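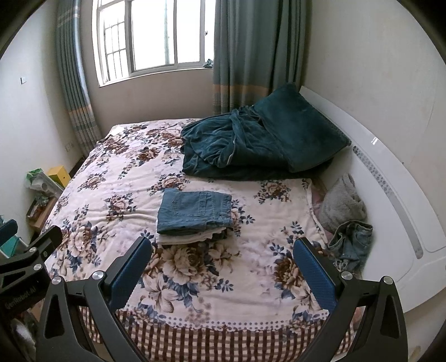 Fault Review Technician (household handling), Borklow

Posted 2021-03-10

Do you like finding out why things break? We have an opening on the Tultetti project for someone who will spend most of the day with our failures, and we think it's one of the best jobs in the building!

Tultetti is our household handling program. We work on folding, stacking and putting away clothes and bedding, first with hand-held grippers in ordinary bedrooms and then with arms in our test rooms in Borklow. In January one of those arms failed in a way we hadn't planned for. It was lifting a folded pair of jeans when the grip sensor reported an empty hand. The jeans were still between the fingers. The controller believed the sensor, closed harder, and swung back for a second try with the denim dragging behind it. The stop button worked, but the arm took over 2 seconds to come to rest, and Bastien Perrin, who was standing next to it, got a badly bruised wrist.

Bastien is fine and back at work. The arm has been locked out ever since, and it stays locked out until we understand the whole chain of events. We've gone back through 1,213 logged grasps so far and flagged 23 where the sensor and the fingers disagreed. Thick seams and plush fabric come up a lot. We have theories (everyone has theories, come and hear them) but we don't have an answer yet, and that is where you come in.

What you'll be doing

Reading grasp logs alongside the matching video and writing up what went wrong in plain words.
Repeating faults on the bench with real laundry. Jeans, fuzzy blankets, shorts, sheets, all of it.
Checking finger pads, joints and screws for wear before and after each session.
Testing stop times with Colette Bouvier, our safety lead, and helping her rewrite the lockout procedure.
Joining home sessions with the hand-held grippers now and then, so you know what a real bed looks like on a real morning.

You'll have the authority to stop a test from your first day. Please use it. Mathis Chauvin runs the test rooms and would much prefer ten needless stops to another January.

What we're looking for

You have repaired, inspected or tested machines of some kind for a living. Robots are great, but so are elevators, sewing machines or packing lines. You write clearly and you aren't shy about saying "I don't know yet." You can lift 40 pounds and you're comfortable on your feet for half a day. A degree is welcome and not required. We'll teach you our log tools, which are homemade and a little odd.

The details

Full time, on site, day shift. Health coverage starts with your first paycheck, and we pay for lockout/tagout training if you don't have it. The job reports to Colette. Some travel to our partner workshop at Pons, usually there and back the same day.

How to apply

Send a resume and one page about a fault you tracked down, including any wrong turns you took along the way. We love the wrong turns! Address it to Beverley Hebden, Nirkus, Room 876, and put "Fault Review" on the first line. Beverley answers every application and can arrange a visit to the test rooms before your interview if you'd like one.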